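About Us

Welcome to Donar, and thank you for stopping by to get to know us a little. We started out in a rented garage in Giltley, fixing conveyor belts for local packing plants, and somewhere along the way we fell in love with robot arms. Today we are a team of 20, and the work we are proudest of is Dondico, our two-armed system for picking and restocking everyday store goods.

We have always believed the best way to understand a robot is to stand next to one for a while, so on the first Friday of every month we open our doors to schools, shop owners and curious neighbors. Last year we welcomed 300 guests, and we loved every one of those afternoons – even the ones when we ran out of coffee! Come and watch the arms at work, ask our engineers anything you like, and stay for a chat afterward.
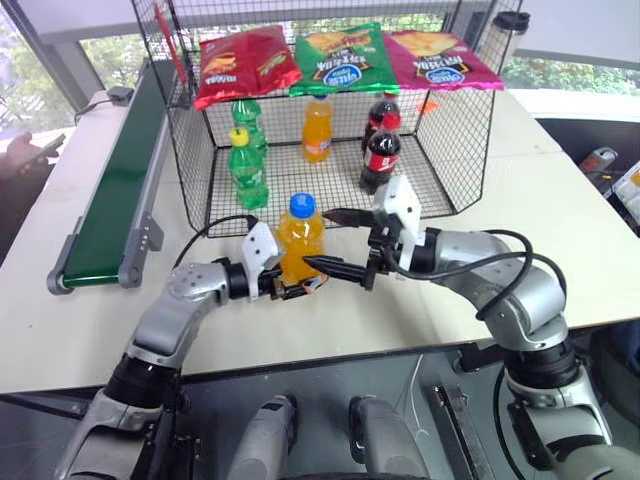
Dondico's two arms reach for a bottle of orange drink in front of the snack rack.

Open days begin in our Radulović Street workshop, and groups of up to 18 are welcome. Please call ahead if you are bringing a class – we would love to have you.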